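**FOR RELEASE 12/03/2019**

**Janier Would Like Its Neighbors to Stop Throwing Out Umbrellas**

*Repair counter in Vastari to stay open through the winter, drizzle permitting (drizzle preferred)*

VASTARI – Janier, the umbrella repair shop that opened in August on the theory that people might pay to have a cheap thing fixed, announced today that the theory has held up better than its first awning did. The shop has repaired 1,785 umbrellas to date and will keep its walk-in counter open all winter.

The counter was planned as a short trial. The shop's landlord gave it until the end of fall, and one local baker gave it two weeks. Both have since brought in umbrellas.

Most of the work is dull, and Janier is proud of it. A rib comes loose from its joint, or the stitching at a tip lets go, and an umbrella that was fine at breakfast is in a trash can by lunch. Either repair takes a few minutes and costs less than a sandwich in the station, although the sandwich in the station has become a low bar. Bent shafts take longer. Automatic openers take longest of all, and the shop asks customers not to demonstrate the problem indoors.

Starting this week, the shop will also run a lending rack, to be known as Drorko. The name was chosen by a vote among customers in which "The Umbrella Rack" came in second. Drorko will start with 40 umbrellas, all of them abandoned at the counter by owners who were called more than once. Anyone caught in the rain may borrow one for up to 10 days, with no deposit and no form. Janier has been warned that it will never see them again. It points out that their owners felt the same way.

Fabric from umbrellas beyond saving will go to Pelkonen, the bag workshop across the courtyard, which turns it into shopping totes. The totes are waterproof and come in black, dark black and one very loud floral. The floral has a waiting list.

Janier will also hold a free mending evening each month for people who would like to do the job themselves. Needles, thread and spare tips are provided. Participants should bring their own umbrella, their own reading glasses and modest hopes for the first seam. Children are welcome if they can be trusted with a pointed object, and the same rule applies to their parents.

Prices at the counter are unchanged. The shop does not repair beach umbrellas, patio umbrellas or cocktail umbrellas, and yes, it has been asked about all three. Golf umbrellas are accepted at the discretion of whoever has to find room for them.

Repairs left before noon are usually ready the same day. After a storm they are not, and calling every hour has not been found to speed up the sewing.
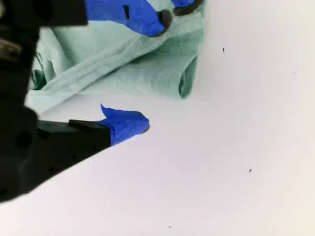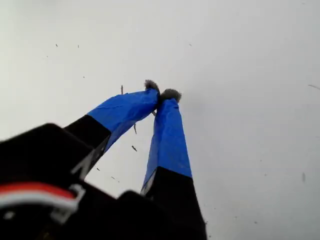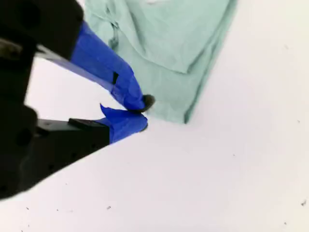
*Janier Press Desk*

Editors wishing to visit may come by during counter hours. Please leave wet umbrellas in the stand by the door and take the same one home.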